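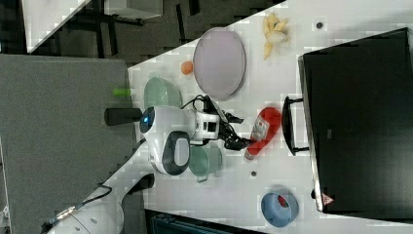

4. Setting the gripper for table objects

The section is for the Arlow arm with the two-finger gripper. Please do all steps in the same order as written. If your controller shows error 381, go back to section 3 first and make the homing again.

4.1 Before you start

1. Press Stop on the controller and wait until the arm does not move any more.
2. Check the wrist cable. It must make a free loop over the wrist. Turn the wrist by hand in both directions and look that the cable is not pulled.
3. Put on the table the objects which you want to use. Mix the shapes: a bottle lying on its side, a mug, a bowl, a flat plate. With only one shape, the setting will be good for this shape and bad for all others.

CAUTION: Keep your hands out of the space between the fingers when the controller is on. The fingers can close without a sound signal.

4.2 Finger screws

4. Tighten the round screws on both finger brackets with the 2 mm key from the Rumer tool bag. Stop when you feel resistance. Do not use a power tool.
5. Wipe the inner side of the fingers with a dry cloth. Alcohol is not allowed on this part.

NOTE: After 12 hours of work the screws can become a little loose. Repeat step 4 at this time, also if everything looks good.

4.3 Test with a soft object

6. Open the menu Grip, then Force, and choose Soft.
7. Hold a felt toy between the fingers, with the seam away from the metal. Press Close.
8. Look at the wrist camera picture. The object should be between both fingers, and you should see the bracket on one side and the other finger on the opposite side. 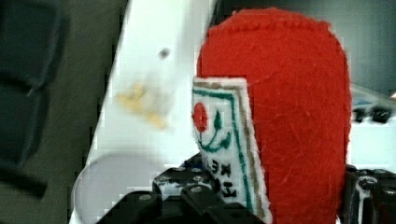
Arlow Set-up Guide, page 91

9. If the felt is pressed very flat, lower the force by one step and close again. If the object slides down, raise it by one step.
10. Press Save. The old value is overwritten, so write it down before if you need it.

NOTE: Loose threads from felt can go into the finger joint. Remove them with tweezers, never with compressed air.

Corrections to this section: Ngọc Diệp, Alemayehu service desk.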